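Equipment Planning for Small Automation Labs
Handout 4: What the Quote Leaves Out
Instructor: Mei Escobedo

Read this before you open the spreadsheet template. Last term several groups opened the template first and produced very handsome budgets for labs that could not have been switched on.

1. The arm is the easy line

Everybody prices the robot. It has a brochure and a salesperson who returns calls. If you are planning a two-arm station with five-fingered hands, get the arms and the hands quoted as separate lines, even when the vendor begs to bundle them. Hands wear out on their own schedule. When the Clatton lab bought its first pair, the hands were folded into a "system price," and the first replacement finger took three phone calls just to establish that fingers could be bought.

Ask for the following in writing: the price of one spare hand, the lead time on it, and who pays shipping when it goes back for repair. A vendor who answers all three on the same day deserves a polite note.

2. The boring money

Under this heading go the table, the table covering, the base mounts, curtains if your windows get sun, power, and cable. Mostly cable. Students budget for cable the way people budget for parking. The Salinas group put down 80 dollars for it in their first draft and spent 238 before the arms had moved, and they considered themselves careful shoppers.

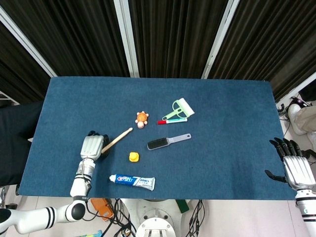

Then there are the objects. A manipulation project needs things to manipulate, and these come from the drugstore and the toy aisle, on receipts that your finance office will read with real interest. Brushes, markers, toothpaste, a toy turtle: keep every receipt and write the project code on it the day you buy. Ekutitz, our case study for this unit, had an entire reimbursement held up in November over a hairbrush. The auditor wanted to know whose it was.

Buy duplicates of anything you plan to report results on. Packaging gets redesigned, colors are discontinued, and the tube you tested with in spring may not exist by fall.

3. Time is a purchase

If you plan to collect 1,000 demonstrations, work out who is going to sit there and do them. Include resetting the table between runs, which always takes longer than the person writing the proposal believes, as that person has never reset the table. Operator hours go in the budget even if the operator is you. Especially then.

4. Contingency

The Flerulora proposal in your reading packet carries no contingency at all and describes this as "lean." Mark the page where you first become nervous and bring it to class.

For next session

Draft a one-page budget for a two-arm tabletop station. Separate one-time costs from costs that come back every year. Attach at least one real quote, and list every item you left blank with the name of the person you would ask. "The internet" is not a person. Neither is "the vendor," until you have spoken to one.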